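In Praise of the Small Oven

I have become a bore on the subject of small ovens, and I'm going to be one here as well. For 30 years I heated a big oven to cook two potatoes. I never once questioned it! You turned the dial, you waited, the whole box got hot, and then supper went in looking lost on the middle shelf.

Then we moved to the flat at Clurkside, where the kitchen is the size of a generous cupboard, and I had to learn to cook small. I love it. I love it so much that I've stopped apologising to visitors.

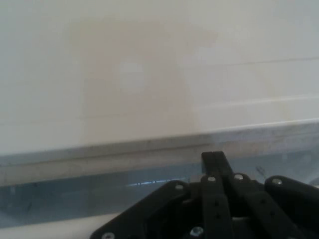 Can you cook a proper meal for guests in one?
For up to 4 people you can, as long as you choose dishes that sit happily together on one tray and do the vegetables on the hob.

My friend Angus MacBrayne disagrees, loudly. He has a great range in his farmhouse at Flemarwood and thinks a kitchen without one is a sort of office. He sends me photographs of his joints of beef. They are lovely joints of beef, and I'd eat any of them, but he cooks one perhaps twice in a winter -- the rest of the time it's cheese on toast, same as me.

And cheese on toast is where a small oven shines. So is a single baked apple, or a handful of nuts, or last night's pie brought back to life with its crust crisp again (a microwave will never do that for you). I bake more than I used to, because baking no longer feels like an event. Six scones on a wet afternoon in November, why not?
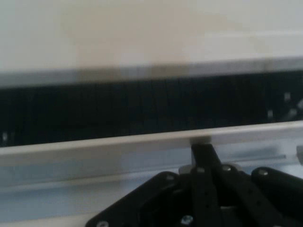 A pale surface above a dark, bristly strip.

I kept a notebook for our first year here, mostly to annoy Angus. It has 369 entries, from roast carrots to a rather flat sponge, and I can find only a few where I wrote that I wished for more room. One was a goose. I accept the point about the goose.

What I'd like is for the people who plan kitchens to catch up. The new flats on Gourlay Road all have a full-size oven built in, and the shelf space it takes up would hold a family's worth of pans. Give people the choice! 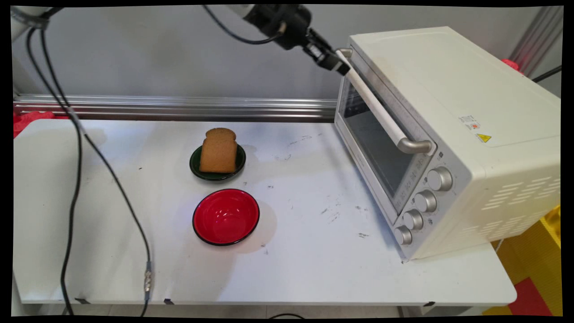 A big oven could still be there for anyone who wants one, and plenty will. Large families need them, and so do keen bread makers, and so does Angus at Christmas. But for a couple, or for someone living alone, a little oven on the worktop is a cheerful thing to own. You can see your supper browning at eye level while you chop the parsley, and you end up cooking on evenings when you'd otherwise have made do with crackers. I had flapjacks in mine as I wrote this, and they're ready now.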